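Relten planner: questions I get asked a lot

What does Relten do?
It's the bit of software that sits between the camera and the arm. You give it a list of what's on the table and where you'd like things to go, and it works out an order and a path for each move. I started it as a weekend job and, well, it grew!

Does it cope when objects touch each other?
Mostly, yes. Touching blocks used to come back from the vision step as one big blob, so I now split them by colour first and by outline second. Two neighbours of the same colour can still fool it (sorry, I'm working on that).

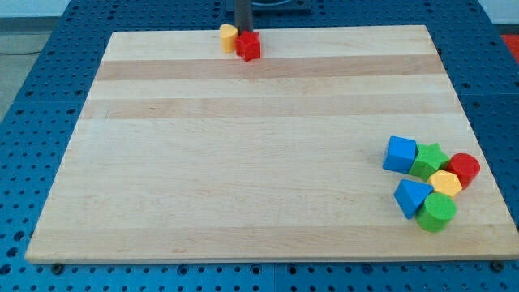 Once the split is done, the planner looks for whichever piece has the most free room for the fingers and takes that one first. Then it looks again, because things get nudged.

How long does a plan take?
Almost 20 milliseconds per move on my old desktop. If it hits 60 it gives up and asks for a fresh view. You can change that in the settings file.

Why did my arm stop halfway?
Check the log for error 862. It means the table height is wrong, so run the Prutorero calibration tool again.

Will there be a new version?
Yes, in March, with a proper undo button!

Page updated Jan 22, 2018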